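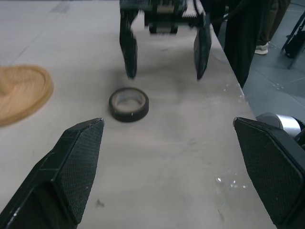
Dos dedos negros con textura de rombos, abiertos sobre una mesa clara.

Llevo tres semanas leyendo que hay que activar los frutos secos. Activar, como si fueran una tarjeta de crédito. La cosa consiste en dejarlos en agua con sal toda la noche, escurrirlos y secarlos en el horno a temperatura ridícula durante medio día, y a cambio te prometen mejor digestión, más minerales y, según una web que prefiero no enlazar, hasta mejor humor.

A mí el humor me lo quitó la factura de la luz. Pero bueno, lo probé, que luego me decís que critico sin probar.

Compré 800 gramos de almendras crudas y los repartí en cuatro montones de 200. Uno se quedó tal cual. Otro fue directo al horno, sin remojo, a fuego normal y vigilando. Los otros dos pasaron la noche en agua con sal, y de esos, uno se secó despacio como mandan los cánones y el otro lo tosté con prisas porque ya tenía hambre.

Se los di a probar a Khalil Qudah sin decirle cuál era cuál. Le gustaron más las tostadas sin remojo. Las activadas le parecieron «crujientes pero tristes», y la verdad es que no sé explicarlo mejor. Tarek Hijazi, que lleva años activándolo todo, eligió también las tostadas y luego me dijo que seguro que yo había hecho mal el remojo. Puede ser. Siempre puede ser, y eso es lo que me mosquea de estas cosas – si no funciona, la culpa es del que remoja.

Sobre la digestión no noté nada. Tampoco la tenía mal antes, ojo, y con un puñado de almendras no se demuestra gran cosa. Si a alguien le sientan mejor así, adelante. Lo que no compro es que las almendras normales estén «dormidas» y haya que despertarlas.

En el mercado de Werkville ya venden bolsitas activadas de una marca llamada Kumuretti, bastante más caras que las otras. Pregunté qué diferencia había y me contestaron que «se nota». Vale.

Mi receta, por si sirve: horno a 160 grados, almendras en una sola capa, doce minutos, remover a la mitad. Sal gruesa al salir y una pizca de pimentón. Aguantan bien en un bote cerrado, aunque en mi casa no llegan al fin de semana.

Las remojadas que sobraron las trituré con agua y un dátil para hacer leche. Eso sí que estaba bueno. La próxima vez lo intento con avellanas, y sin horno.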